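4. Teaching Tutness to find a corner

By now the arm is bolted to something, all the servos answer to their IDs, and section 3 has left you with a homing pose you can live with. This section covers the cloth stack: Ulon, which looks for the towel, and Fashola, which decides what to do about it. Tutness sits on top and gets the credit.

Allow an arvo. The first run through takes longer than the second, mainly on account of step 4.

Before you start

You'll need the arm powered and homed, two cameras publishing, a plain mat, and one hand towel in a colour that doesn't match the mat. Grey on grey can be made to work. We know of one site that did it, and they bought a different towel afterwards.

CAUTION: Fashola moves the arm as soon as a plan validates. There's no "are you sure?" box. Keep your hands off the mat whenever the status line reads ARMED, and know where the power switch is without having to look for it.

4.1 Cloth segmentation (Ulon)

1. Start the service with ulon start --profile cloth. The console prints a page of warnings about missing depth. If you're running colour cameras only, these are expected and there is no way to silence them in this release.

2. Open the live view and check that both camera tiles update. A tile that shows a lovely crisp still of twenty minutes ago has a stalled driver behind it. Restart the driver and leave Ulon alone.

3. Lay the towel on the mat and run ulon sample. Click on the cloth in three or four places, including one in shadow. The arm throws a shadow of its own, and a mask trained only on brightly lit fabric will happily end wherever the shadow starts.

4. Set hue_tolerance. The default is 10, chosen years ago under somebody's fluorescent tube. Raise it until the mask covers the whole towel, then back it off until the mask stops claiming nearby surfaces that have picked up a tint from the cloth. There's usually a gap between the two values. If there isn't, change the lighting before you change anything else, and do step 3 again.

5. Save with ulon commit. Closing the window doesn't save. It used to, and people complained.

NOTE: Ulon reports corners in descending order of confidence. On a towel folded into a triangle, it likes the long thin point best, since that's the easiest outline to fit. It may not be the corner you want to lift. See corner_bias in 4.2.

4.2 Grasp planning (Fashola)

6. Load the mat plane with fashola plane --from-cal. If you've bumped a camera since calibration, even slightly, even just to dust it, go back to section 3. The planner trusts this plane completely and will drive the finger through it on request.

7. Declare the fixed obstacles. Anything taller than the gripper's approach height goes into keepout.yaml as a box: jars, cups, cartons, the edge of a shelf. Clear plastic needs particular attention, as Ulon sees straight through it and reports open air with high confidence.

8. Set approach_ms to 668 and leave it there until you've had a clean run. Shorter values look terrific on video and flick the cloth away.

9. Set grip_close to 62. This is a percentage of the commanded closing travel and has nothing to do with force, whatever the tooltip says. The tooltip is being fixed.

10. Choose corner_bias: near, far or tip. With a folded towel, begin with whichever layer edge the cameras can see without the wrist in the way.

11. Run fashola step. The planner goes through its phases one at a time and waits for the space bar between them: HOVER, APPROACH, PINCH, LIFT. Watch the arm and the live view together. They should agree.
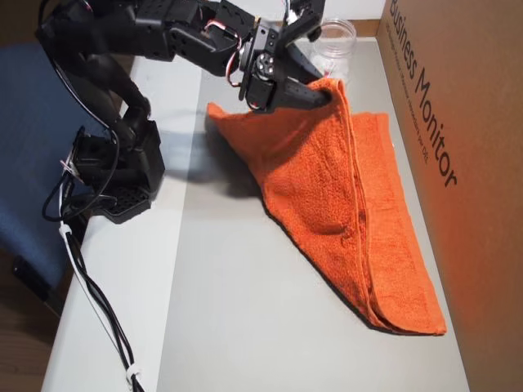

Pinched corner, lifted clear of the rest of the fold.

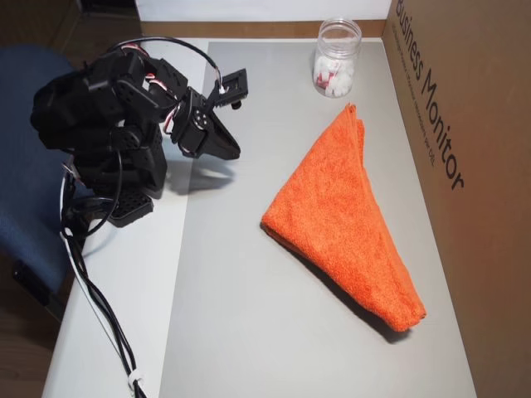 Gripper open, with the towel still a short distance away.

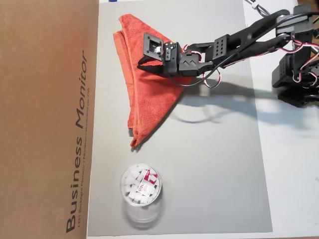
Gripper over the towel, from a different viewpoint.

12. If the step run went well, do it again with the towel turned a quarter of the way round. A planner that only works on one orientation has memorised your desk.

13. Switch to fashola run. The status line goes to ARMED. You've read the caution.

4.3 When it doesn't

The gripper closes on air beside the cloth. Nearly always calibration. Compare the overlay crosshair with where the finger ended up; a consistent offset in one direction is a camera that has moved, and a random one is a loose servo horn. Tighten the horn before you open a ticket. We'll ask.

The gripper closes on every layer at once. Lower the pinch_depth value one notch at a time. Fashola has no notion of layers and believes the towel is a single thick object, a view it shares with several of our testers. If lowering the depth makes it miss altogether, set corner_bias to an edge where the layers are staggered.

PINCH reports success with nothing held. The success flag comes from the servo position, and a gripper that has jammed on its own cable reads much the same as one holding a fold of terry. Check the cable loops at the wrist through the full range of motion. They need enough slack to reach and not so much that they droop onto the cloth, where Ulon will cheerfully treat a black cable as the border between two towels.

The plan is rejected with E198. The approach path crosses a keep-out box. This is the error you want, compared with the alternative. Either shift the towel or check that the box in keepout.yaml matches where the object stands today. Objects on benches migrate, particularly over a weekend.

The plan is rejected with no code at all. Restart Fashola. Sorry.

The arm pauses mid-air and the log says "replanning". Give it around 10 seconds. The mask has changed under it, usually from someone leaning over the table to see why it paused.

4.4 Recording runs

Each run writes a bundle to the Zundus folder containing both camera streams, joint positions and the phase markers. The bundles aren't small. Pruning is manual, so either put a reminder in your calendar or discover the full disk in the middle of a good run on a Tuesday, like the rest of us.

To replay a bundle without moving the arm, use zundus play --dry. The --dry flag is not the default. Leave it off and the joint positions go to the servos, exactly as recorded, with whatever happens to be on the mat now.

NOTE: Joint positions are logged as commanded and as measured. When filing a report, send both. The difference between them is usually the whole report.

Once you have a few runs you're happy with, copy ulon.conf, keepout.yaml and the calibration file somewhere off the machine. Section 5 covers the second fold, and begins by overwriting all three.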